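Orange (colour)

From the Eveck Colour Pages, the wordy end of the shelf

Orange is the colour that sits between red and yellow, and I've been fond of it since I was small enough to be told off for colouring the sky with it. These pages are meant to be useful first and chatty second, so I'll try to keep the fondness under control. You may see the same colour called tangerine, apricot, rust, amber, copper or pumpkin depending on who is selling it to you, and I've lumped all of those in, apart from amber, which has its own page (it got too long).

The name

The fruit came first. English got the word from French, which had it through the languages of southern Europe from Arabic, which had it from Persian, and behind all of those is an old word from India for the orange tree. Somewhere along the way the n at the front fell off. People had oranges for quite a while before they thought of using the word for anything else that colour, and the colour sense only settles into English in the 1500s.

Before that, you said yellow-red, or more often you just said red and let people work it out. Red foxes are orange. Red squirrels are orange, or near enough. The robin has a plainly orange front and has been called redbreast for so long that we're stuck with it! Red hair is the same story. I once had a long letter from a reader in Zirkatdale who thought this was a scandal and wanted all the bird books changed. I can't help with that, sorry.

Where it sits

Mix red and yellow paint and you get orange, as every infant class knows. On a screen it's done differently, with a lot of red light, a medium amount of green and little or no blue, and this catches people out because there isn't any yellow in it at all. In a rainbow it's a thin band and easy to miss. On the painter's wheel it sits across from blue, so the two make each other look stronger, and you'll find that pair on more film posters than I could list.

The odd thing is brown. Brown is mostly dark orange. If you take a brown patch and look at it down a black tube with nothing else around it, it starts to look like a dim orange instead. Our eyes judge it by what's next to it. I tried this on my mother's sideboard with a kitchen roll tube I'd lined with black paper, and it works best with the room lights off and a lamp pointed at the wood.

Paints and dyes

The old oranges were a nasty lot. Realgar, an orange-red mineral, was ground up for paint well over 2000 years ago, and it's full of arsenic. Its yellow cousin orpiment is no kinder. Red lead gives a good hot orange and was used in manuscripts, and I don't need to tell you about lead. Ochre is the friendly one. It's earth with iron in it, it runs from yellow through orange to a dark brick red, and you can change the shade by heating it.

For cloth there was madder root mixed or overdyed with something yellow, and there was henna, and there was saffron if you had the money. Saffron dye is lovely and it fades dreadfully. Annatto seeds gave orange too, and still do, in cheese.

Things got easier in the 1800s with chrome orange and then cadmium orange, which is a real blazer of a colour and costs the earth. Most tubes and tins now use made-up organic pigments with long names. Gervásio Moura, who taught me to mix limewash in Nogueira, kept 13 jars of ochre on a plank above the sink, sorted from palest to darkest, and wouldn't have a bought orange in the building. I thought he was being stubborn. Then I saw his back wall at six in the evening and went quiet. He let me take home a twist of the ninth one along, and I've still got most of it.

In nature

Carrots, pumpkins, apricots, egg yolks, marigolds, and the legs of a good many ducks. Most of this comes down to carotenoids, a family of yellow, orange and red stuffs that plants make and animals pick up by eating. Leaves have them all summer as well, hidden under the green, and when the green goes in autumn the orange shows. Carrots weren't always orange, by the way. Older ones were often purple, yellow or white, and the orange sort was bred up later. You'll hear that Dutch growers did it to please the royal house, but the proof for that is thin and I'd leave it alone.

Sunsets are orange for another reason. When the sun is low its light has to come through much more air, and the blue gets scattered out on the way to you.

Uses and meanings

Orange shows up well against sea, sky and grass, so it gets the jobs where being seen matters: life jackets, traffic cones, road workers' coats, lifebuoys. Flight recorders are orange too, even though everyone calls them black boxes. In Hindu and Buddhist tradition the saffron shades go with holy life and giving things up. In the Netherlands it's the national colour in all but the flag, and in Northern Ireland it carries a great deal of history that deserves better than two lines from me.

In the house it comes and goes. The 1970s had it on everything, and my aunt's bathroom in Eveck had it on the ceiling. Kenirari, the paint shop near the bus station there, once carried a card of around 400 shades with a whole fold-out of oranges, and I'm told the fold-out is now down to a single strip — terracotta, mostly.

Orange with black

Put black next to orange and the orange seems to jump forward and get brighter. Tigers have it, so do monarch butterflies, and Halloween has had it for as long as I've been carving turnips and then pumpkins. Greek potters worked with the same two, painting black figures on the orange clay and later flipping it round so the figures stayed orange. It's a bossy pair and a little goes a long way on a front door.

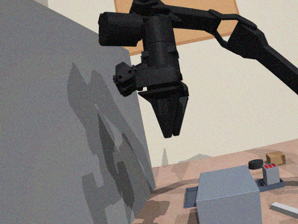 Orange as a background to black: computer-rendered view of a robot arm.

Designers like the pair for signs and labels, since the two stay easy to tell apart at a distance and in poor light. White on orange is a good deal harder to read, especially in thin letters, and I wish menu printers would take note.

Shades often asked about

Apricot: pale, soft, with a bit of pink.
Burnt orange: darker, leaning to brown.
Coral: pinker than you remember it.
Rust: brownish and reddish, close to the real thing.
Tangerine: bright, a touch redder than plain orange.
Terracotta: baked clay, so it varies with the clay.

See also: Amber; Brown; Ochre; Limewash in Nogueira; Marmalade (the page with the long argument about peel)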